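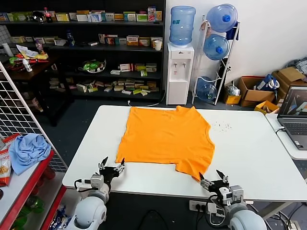 The Karnham is a handheld garment steamer with a 200 ml tank and a 9-foot cord. It is rated at 1050 watts, a little low for the type, and it is sold as a replacement for an iron in small apartments. I used it through February on shirts, two linen dresses and a set of curtains. The best match for it is plain cotton knit. An orange T-shirt spread flat on a white table, slightly wrinkled and with one lower corner crumpled, is the sort of job it handles well. Hold the head just off the fabric, go over it slowly and pull the hem straight with your free hand.

Linen is another matter. The dresses looked better but the creases at the waist stayed put, and I went back to my old Bodin iron for those. Curtains were fine hanging, although the tank ran out before I finished the second panel.

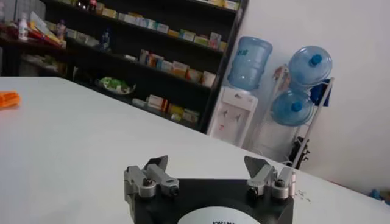 Inès Maillard

A word on the surface. The manual says to hang everything, but short items are easier laid flat on a towel over a table. Wipe the table first. Steam makes crumbs stick, and a few specks on a white top are easy to miss until they end up on a sleeve.

The Karnham heats up fast enough that I never minded waiting. It spits if you tilt it too far forward – the Clullisel I had before did the same, only worse. The trigger has no lock, so your finger gets tired on long jobs. The fabric brush clips on firmly, but the lint pad that comes with it is thin and I stopped using it.

Annick Guillot reviewed the smaller Ama model here last year and liked it for travel. I would still pick that one for a suitcase. The Karnham is heavier and the cord does not wrap neatly around the handle.

For T-shirts, school clothes and anything made of polyester, it is a good buy. If you wear a lot of linen or want a sharp crease in your pants, keep the iron.

Filed under: Home > Laundry & Clothing Care > Reviews

Print this review | E-mail to a friend

Contact us | Back to top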